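Print this page | E-mail this page

Catgate Shared House, Kitchen Working Group
Minutes, June meeting

Present: Eirlys Penry (chair), Torbjørn Magnusson (minutes). Meeting opened 18:00 in the kitchen.

1. Minutes of the last meeting. Accepted with one correction: the Grolum invoice was for shelf liner, not drawer liner.

2. Cutlery storage. T.M. proposed that everyday cutlery be kept in the two-compartment wooden holder on the dining table. Chopsticks go in one compartment, forks and spoons in the other. The ladle is to be stored at the counter. Agreed.

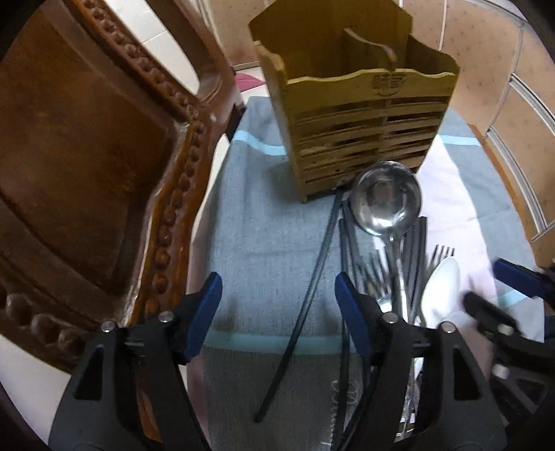

Item 2: wooden holder with ladle, forks, chopsticks and white spoon.

E.P. asked that cutlery be fully dry before it goes in the holder. Agreed. T.M. to write a label.

3. Sink and window sill. The sill is in use for the spray bottle and detergent. T.M. has a quote from Klinhom for a wall rack at 80 plus fitting. Drilling near the water heater pipes was discussed. Decision deferred until the pipe runs have been checked.

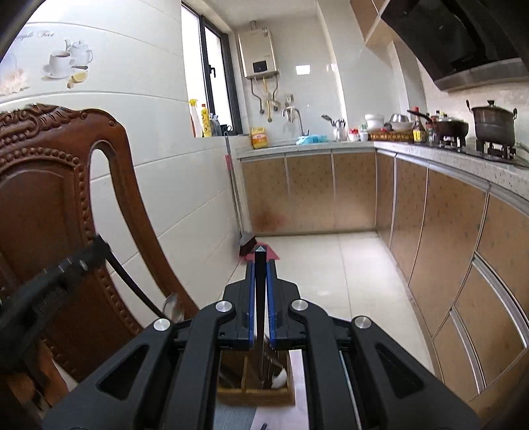 Item 3: sink, water heater and window sill, with counter to the right.

Mop, broom and dustpan stay on the floor by the wall until a hook rail is bought. Spending limit for the rail: 18. E.P. to order from Paltby.

4. Dining table.
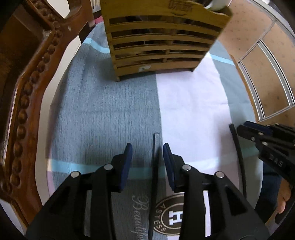

The tablecloth will be kept for another year. E.P. had priced a replacement and found nothing suitable in the right length. It is to be washed monthly and laid with the turquoise stripes running across the table, so that the "Beautiful" lettering ends up on the same side each time. Felt pads for the carved chairs: carried over.

5. Budget. Balance 1000, of which 500 is reserved for the stove service. No other claims.

6. Any other business. None.

Closed 18:50.

Recent items
Kitchen Working Group: terms of reference
Stove service schedule
Minutes, May meeting
Laundry room rota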